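Opinion > Course Design > Practice Areas

The Practice Range Is Built for the Wrong Golfer

9/30/23

Most practice ranges at public courses are designed around a single number, which is the distance a strong player hits a driver. The architect draws a rectangle 300 yards long, adds a row of mats at one end, and places four flags at round distances. The chipping green goes into whatever ground is left over. I think this order should be reversed, and that a course with a fixed budget should size the short game area first and give the remainder to the range.

The case rests on how the shots are distributed. A player who shoots 100 uses the driver on no more than fourteen holes. The rest of the score is made of approach shots, recoveries, chips and putts, and a large share of those are played from inside 51 yards. The practice ground offers almost nothing at that length. At a typical facility, the nearest flag is well beyond it, and the ground in front of the mats is mown as one flat sheet. The player can hit a partial wedge there, but cannot tell whether it would have stopped.

Gavirora is a useful comparison. When the course rebuilt its practice area in May, it shortened the range, put a net at the far end, and used the recovered land for three small greens with different slopes. The greens are cut at the same height as those on the course. One has a bunker with a steep face and one has a shallow bunker. The third has none, and drains into a collection area of tight turf. A player can work through most of the common recovery shots without leaving the enclosure.

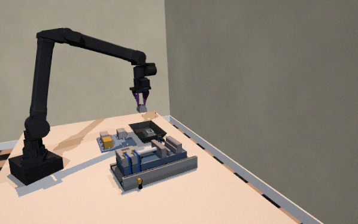
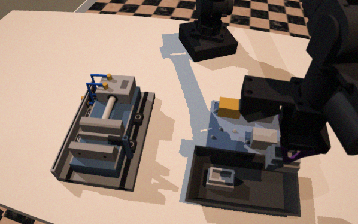
The objection I hear most often is revenue. Range balls are sold by the bucket, and a chipping green is usually free. A shorter range is assumed to sell fewer buckets. This assumption deserves more testing than it gets. Brarkimo sells a timed pass to its short game area and limits the number of players inside. The pass costs less than a large bucket, and the course does not have to collect, wash or replace the balls, as players bring their own. Staff time is also lower. A range has to be picked every day. A chipping green has to be mown, but the crew is already mowing greens.

The second objection is safety, and it is a fair one. Players on a chipping green face in several directions, and a thinned wedge travels a long way. Clultska handled this with mounding between the greens and a rule that full swings are made on the range only. Mounds take up land, and they make mowing slower. I still regard that as a better use of ground than the last 42 yards of a range, which only a few members can reach and which has to be fertilized and cut like the rest.

There is also the matter of surface. Mats are durable and they protect the turf, but they forgive a heavy strike. The club slides forward into the ball and the result looks acceptable. A golfer who practices only on mats gets poor information about the low point of the swing. Grass tees correct this, though they need rotation and rest. A smaller range with a deep grass tee can be rotated properly. A wide range with a narrow strip of grass cannot, and by midsummer the strip is closed and the ropes move back to the mats.

I would not apply this to every site. Ağca has a large flat field that is too wet for greens and is well suited to a long range. A course that hosts college teams needs the full length. Some public courses are hemmed in by roads and cannot separate short game players from anyone else. In those cases the conventional layout may be the only one available.

For the rest, the design brief should start with the scorecard of the average paying customer. Set aside land for two greens at minimum, each large enough for six hole locations. Build one bunker to the same specification as the bunkers on the course, with the same sand. Then draw the range in what is left, and place the first target at a distance people actually miss from.

Comments

sandwedge_only: Agree on the sand. Our practice bunker has whatever was cheapest that year and plays nothing like the real ones.

Tee Box Terry: I pay for the range to hit driver. If I can't see it land I'm going somewhere else. Nets are miserable.

muni4life: How do you stop people bringing a shag bag of 100 balls and taking over a green? That's the issue at our place.

dogleg_right: Mounds are fine until somebody has to mow them wet.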